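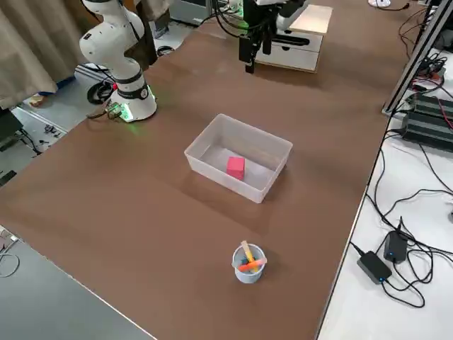

The Bin on the Table

By Savvas Zervas

Lefteris Karagiannis keeps a brown table where other people would keep a desk. He works at it and sorts mail on it. Until this spring he also lost things on it at a steady pace. What changed was a clear plastic bin with low walls, the sort sold for drawers and refrigerator shelves.

The rule for the bin is short. Whatever is out of place on the table goes in, and by bedtime the bin has to be empty again. One small block counts. A pink-red cube sitting alone in the bottom looks like a waste of a container, but Karagiannis says the lone item is the one that used to sit around for a month.

He got the idea from Stavros Lazaridis, who runs a storage and home goods shop called Pomis. Lazaridis has sold bins for most of his working life and has firm views on them. He steers people away from lids on anything used daily. He also prefers clear or slightly frosted plastic to solid colors, and low sides to high ones.

"A deep bin is a place to hide things," he said. "You want to see the bottom from your chair."

His second piece of advice is to measure first. Customers come in with a guess and go home with something that hangs over the edge of the shelf. Pomis will take a bin back within 40 days, and most of the returns are for size.

Then there is the cup. Nearly every work table has one, and it usually starts as a drinking cup that got promoted. A small one in pale blue-white will hold a couple of sticks, one yellow and one orange, with something dark blue tucked in under them, and at that point it's full enough. Anything longer than the cup is tall will lean, and once one piece lies across the rim the next person has to move it to get at the rest. Lazaridis tells customers to stop there and find a drawer.

Drawers are where Michalis Vrettos comes in. He fits out small studios and home offices under the name Pulley, and he likes a white drawer unit with a light top set close to the main table. The top gives a few extra inches of surface. The handle he asks for is a recessed slot, which won't catch a sleeve or a bag strap in a tight room.

Vrettos is less cheerful on the subject of cables. In September he finished a studio with 4 work tables, and the cables took longer than the furniture did. His method is to give them a surface of their own, a side table if there's room, and leave the main one clear. They may still end up in a tangle over there — he has stopped fighting that — but the tangle stays off the place where the work happens.

Karagiannis has gone along with most of this. He refused to buy a second bin. Lazaridis had one set aside for him, same size, and it's still behind the counter at Pomis with his name on it.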